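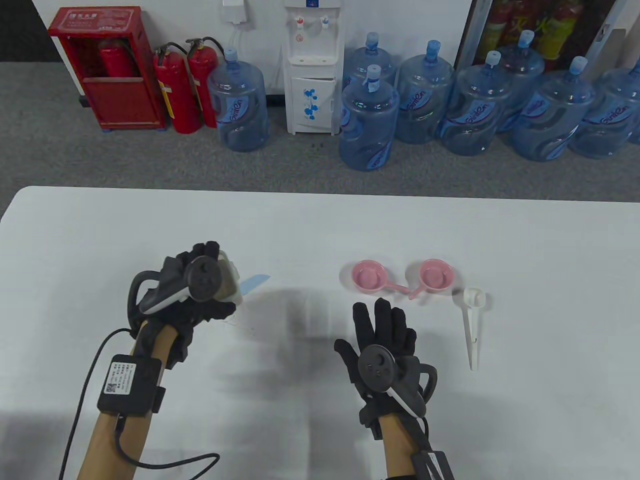 Kitchen & Pantry > Storage

How to Store Oats and Dry Grains Without Buying a Whole System

By the Plondwood Pantry desk
June

Most pantry advice is written to sell you jars. I've tried the matching sets, the vacuum lids and the little clay disks, and I doubt that half of it does anything a decent box with a tight lid doesn't do. Rolled oats are cheap and they keep well. Start there.

Step 1. Throw out the old stuff first

Smell it. Stale oats smell like old paint or crayons, and no container will fix that. Look for webbing or small moths in the corners of the bag. If you find any, the flour next to it is suspect too. 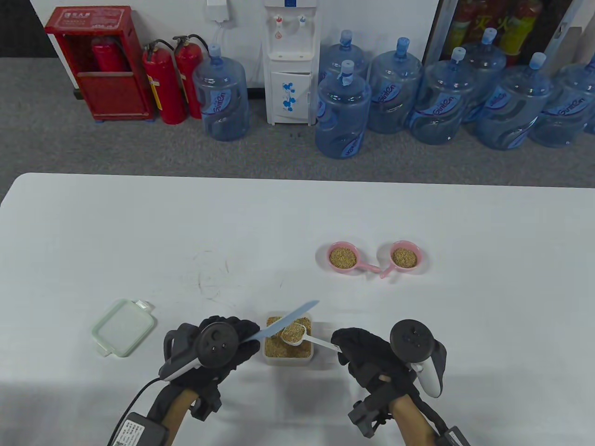
Heat does more harm than light, whatever the amber glass people claim. Keep grain off the top of the fridge and away from the oven. A low cupboard on an inside wall is fine. I wouldn't use the garage unless yours stays cool all summer, and I have yet to see one that does.

Step 2. Pick a box you can get a hand into

Clear is useful, so you can see when you're running low. Beyond that, check the lid. Latching tabs are good until one snaps, and "airtight" on a label means very little. Fill the box with water, close it and turn it over above the sink. If it drips, take it back. Dry it fully before anything goes in.

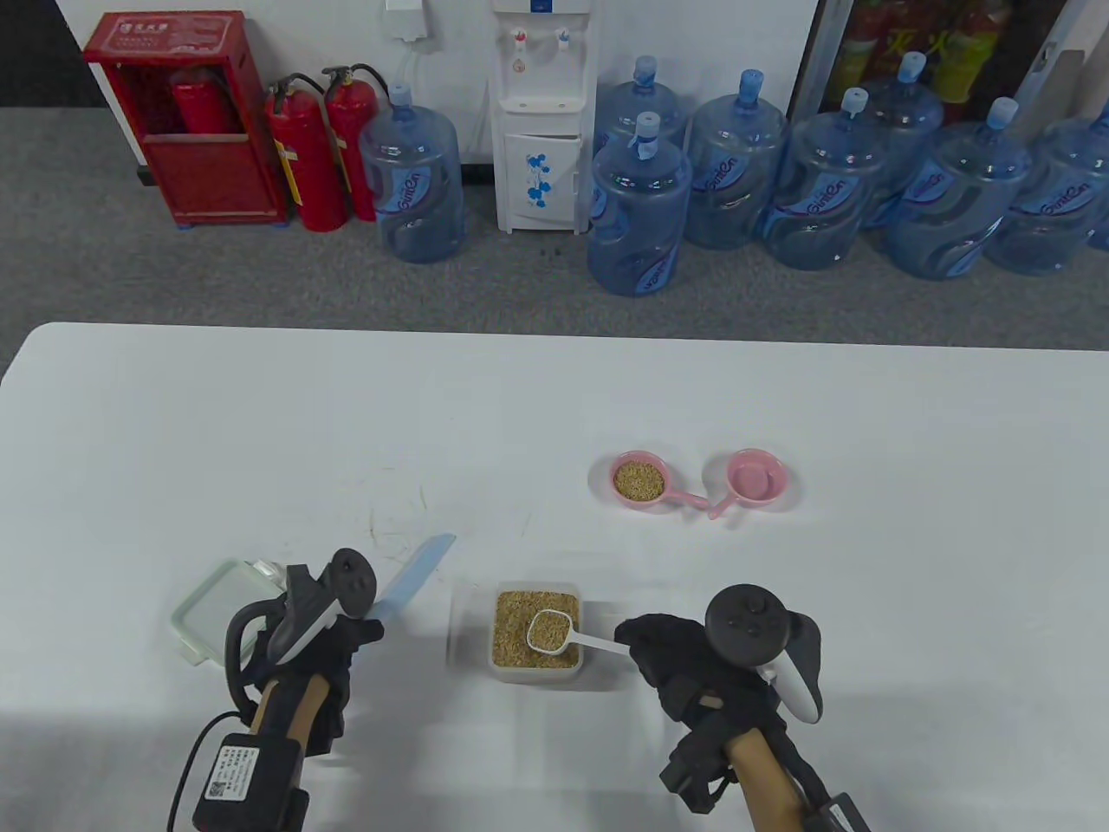
Step 3. Fill it with a scoop

Pouring from the bag gets dust in the lid seal, and then the lid doesn't seal. Use a dry scoop and stop a little below the rim. Never add new oats on top of old ones. Use up the old ones or put them in a bowl until you've filled the box, then tip them back on top.

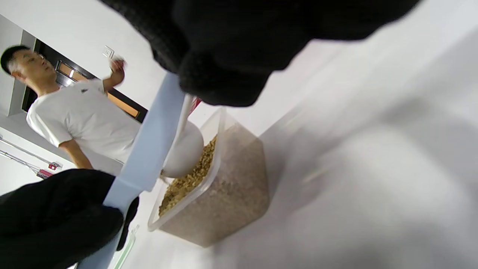
Step 4. Label it, briefly

Month opened, on tape, on the bottom. Rolled oats are good for 6 months or so in my kitchen. Brown rice goes off sooner. I've read that a bay leaf keeps bugs away. I tried it for a year and got bugs and a bay leaf.

Related
Do You Need a Bread Box?
Freezing Flour: Worth the Space?
7 Lids That Leaked
Cleaning a Sticky Spice Drawer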